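Left arm drops torque mid-task, right arm keeps going

Board: Bench Arms and Small Cells
9 replies

mossbank
Posting this in case somebody has seen the same fault. We run two small arms facing each other over a table, doing gear handling on a piece of extrusion. The controller is a Hetasora, the power supply is the stock one. Partway through a run the left arm goes limp at the wrist for a moment, then comes back and carries on as if nothing was wrong. The right arm never does it. It has happened 4 times since we started logging, always when the left gripper is pressing down on a gear.

The log shows a bus timeout on the wrist servo and nothing else. The last one came at cycle 1,733. I swapped the servo and got the same thing the next afternoon.

tallow_and_tin
What is your current limit on the wrist? Ours shipped at 3,000 mA and the servo would brown out the bus every time it leaned on something hard.

mossbank
It's at 3,000, never touched it. I can try lowering it tonight.

quillpig
Before you touch settings, look at the cable. If yours goes over the top of the arm with a loop, it flexes at the connector every time the wrist rolls. I lost two weeks to one of those. The plug looked fine, and the crimp inside it was broken.

tallow_and_tin
A broken crimp would fault at random. He said it only happens under load. That's current.

quillpig
It would fault at whatever wrist angle pulls the cable tight. If he only presses down at one angle, then it's the same angle every time. Load and angle are the same event in his logs. He can separate them in ten minutes: roll the wrist to the press position with no gear under it and wiggle the cable.

dunmore77
Leaving the cause aside, the part that bothers me is that it comes back and carries on. A joint that lost torque should not re-enable itself with the other arm still moving. If your hand is in there clearing a gear, you get pinched. Is there a fault latch on the Hetasora?

mossbank
There's one in the menu and it's off by default. I turned it on this morning.

tallow_and_tin
Careful with that. With the latch on, a bus fault cuts torque to the whole arm and it falls onto whatever is under it. I dented a fixture that way. I'd leave it off for bench work.

dunmore77
I'd take a dented fixture. Set it to hold the other joints and stop both arms, if your firmware has the option. And nobody reaches in until both are stopped.

mossbank
Update. I did both tests. With the current limit down I still got one dropout in 300 cycles, so that isn't all of it. Then I did quillpig's test with no gear and no load, rolled the wrist to the press angle and moved the cable by hand. Timeout on the second try. I put in a new cable from Skutach with a longer loop and I'm running it overnight with the latch on - both arms stop on a fault now, and the other joints hold.

I'm leaving the current limit at the lower number too. The grip seems fine there. Picture of the setup is at the bottom, for anybody who wants to see how the two arms sit.
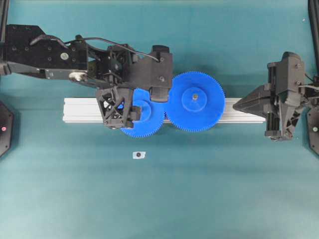 Left gripper over the small gear, right gripper open at the end of the rail.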